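## 3. The build

### 3.1 Where the work was done

The Nomwood is a shared workshop behind a row of shops, with one good drill press, one bad one, and a sign-up sheet that most members treat as a work of fiction. Our bench was the one nearest the kettle. This gave us steady foot traffic and more design advice than we had asked for, some of which ended up in the arm.

We had set out to answer a small question: can a home-built arm, made by people with day jobs, take a clothes hanger off one rail and put it back on another without dropping the coat? The industrial answer is that it can, given enough money and a hanger that never changes. We had neither. Our budget for the whole build was 385 dollars, not counting the parts that members of the workshop had been meaning to throw out since before we joined. The controller board, the power supply and two of the joint motors came from that second category, and we thank their former owners for their poor housekeeping.

The arm, which we called Plilletti after a misprint on a packing slip, has five joints, a two-finger gripper and a small camera mounted at the wrist. The upper links are aluminium tube. The gripper housing was printed on the workshop's own printer over one long night and reprinted the following week, when we learned that the motor inside it needed somewhere to put its cable. Later versions have a slot for this. Readers who plan to build one should use the later drawings.

### 3.2 Choosing the task

Most published work on robots and clothing deals with folding. Folding is hard, looks good on video, and begins with the garment flat on a table, which in our homes is rarely where garments are. They are on hangers, or on the floor. The floor case we leave to future work and better people.

A hanger on a rail has a few properties that make it a fair first job for a cheap arm. The hook is stiff and thin, so two fingers can close on it without much force. The rail holds the weight until the lift begins. The garment, on the other hand, does as it pleases. A heavy jacket swings when the hook clears the rail, and a swinging jacket can pull a light arm well off its planned path. Anjani Lumenta, who wrote the motion code, spent most of December on this single problem and has asked that the word "pendulum" not be used in her presence.

We used the coat rails already on the wall instead of building a test stand. Partly this was thrift. It also kept us from tuning the rail to suit the robot, a temptation we had given in to on an earlier project and regretted in front of an audience.

### 3.3 Finding the hook

The wrist camera is the only sensor that looks outward. Nothing overhead helps it, and there are no markers on the hangers. Before each grasp the arm moves to a waiting pose to one side of the rail, takes a single still, and tries to find a hook in it.

Our first detector looked for thin, bright, curved lines. On the bench, against a sheet of brown card, it was excellent. Against a real wall it found hooks in a great many places, including the top of the rail, the shadow of the rail and, on one memorable run, the spout of the kettle. Polished steel was the main cause of trouble. A galvanized rail under workshop lighting carries a bright streak along its upper edge, and a hook crossing that streak can vanish for just the stretch where the fingers ought to go.

The second detector works the other way around. It starts from the body of the hanger, which is wide and wooden and not given to glare, and follows the neck upward until it meets the rail. Only then does it guess at the hook. This is slower and a good deal more reliable. Its weak point is a pair of hangers pushed together (Figure 4), where two necks run side by side and the detector has to decide which one belongs to the body in front.
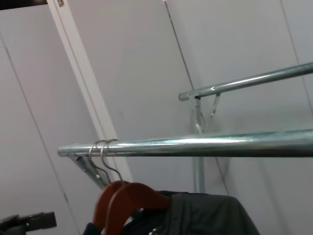
**Figure 4.** Wrist camera view of the rails, with two wooden hangers on the lower one. The wire hooks sit next to each other over the steel, and the rear hanger is mostly hidden by the front one.

### 3.4 Training the second detector

We trained on 4,000 stills, every one of them taken by the arm itself from positions near the waiting pose. Labelling was done by hand in the evenings. Each still got a box for the front hanger and a single point where its hook met the rail. Where two hooks touched, the labeller picked the one whose neck could be followed down to the front hanger, and skipped the still if it couldn't be followed. We skipped more than we would have liked. Labelling hooks is not a task that improves with company, though Arrieta, the workshop's second-floor tenant and a maker of very fine lampshades, did a full batch in exchange for the use of our clamps. Those labels were the neatest in the set.

The network is small enough to run on the salvaged board. We tried a larger one borrowed from an earlier project, Jollness, and it did find hooks slightly better. It also took so long per still that members began hanging things on the arm while it was thinking. We went back to the small one.

Dark clothing needed extra care. A navy garment under a dark green one gives the camera very little to separate, and early versions of the network often merged the two into one large, confident box. Adding stills with the exposure turned up helped. So did asking members to wear brighter coats, but this was felt to be cheating and the stills were removed from the set.

### 3.5 The grasp and the lift

With a hook point in hand, the arm approaches from the side, keeping the fingers level with the neck. The fingers close just under the rail. They stop when the motor current climbs past a set limit, which we chose by squeezing a pencil until Anjani said it looked unhappy.

The lift has three parts. First the wrist tilts a little to take up the slack. Then the arm raises the hook straight up by 8 centimetres, slowly enough that the garment hangs more or less still. Last, it backs away from the wall along the same line it came in on. Early runs skipped the last part and swung directly toward the second rail. The gripper cleared every obstacle on its path. The sleeves did not, and one of them took a jar of wood screws with it. We can report that the jar was not rated for this.

The support brackets need a word of their own. A bracket holding up a rail looks, to a tired detector, a lot like the neck of a hanger: it is thin, it slants, and it meets the steel from below. We got past this by storing the bracket positions at start-up and refusing any grasp close to one. It's a crude fix and it means a hanger pushed hard against a bracket will never be picked up. Members who want their coats left alone have worked this out and hang them there.

### 3.6 What the numbers do and don't cover

All results in Section 4 were gathered with the gripper and code as they stood on 2025-09-06, after which we stopped changing things, or at least stopped changing them without writing it down. Wire hangers, padded hangers and anything with clips were left out. So were scarves, which the arm treats as a kind of weather.

We count a run as a success only if the hanger is on the second rail and the garment is still on the hanger when the fingers open. A garment that slides off one shoulder but stays up counts as a success with a note beside it. There was some argument about this in the workshop, mostly from people whose shirts were involved, and we have given both totals so that readers can side with whomever they like.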